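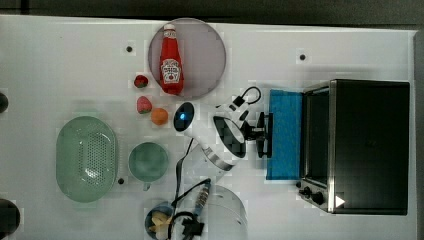 Ticket: white table, open cable holes
Site: Urnis, staff kitchen
Product: Flaltska table, matte white top
Opened: 28/08/2019
Priority: low
Status: closed

Reported fault
The table top was delivered with three open round holes and no covers. Crumbs and liquid go through to the floor when food is set out. The user asks whether the holes are a defect and whether the top can be exchanged.

Initial reply
Not a defect. The top is the desk version, drilled for cables. The dining version has no holes and was out of stock in July, when the order was placed. Covers are sold separately. Exchange is possible within 49 days of delivery if the top is unmarked.

User reply
Top is already marked: a faint ring from a cup. Exchange not wanted. Please advise on covers.

Step 1
Asked the user to measure each hole at the surface, not underneath. All three the same size. Standard cover applies.

Step 2
Sent three Drullska covers, black. Two seated flush. The third stood proud on one side and rocked when a plate was slid over it.

Step 3
Asked the user to check the edge of the third hole. A ridge of paint was found on the inner wall. User removed it with fine sandpaper wrapped round a pencil, dry, then wiped the hole out. Cover refitted — now flush.

Step 4
Leak check. A spoonful of water poured on each cover. Two held. One let drops through after a few minutes. This is within what the part is made for; it is a dust cover and has no seal. User offered the Tuominen rubber ring, part 14, which sits under the lip. Accepted and fitted, no drops on repeat.

Advice given
Stand colanders and rinsed fruit on a tray or plate, away from the covers. Lift the covers when wiping down, as sauce collects under the lip. Do not glue them in.

Open point
Ring mark on the top is still visible after washing-up liquid. Passed to surface care as a separate ticket.

Closed with the user's agreement. Reopen if a cover works loose.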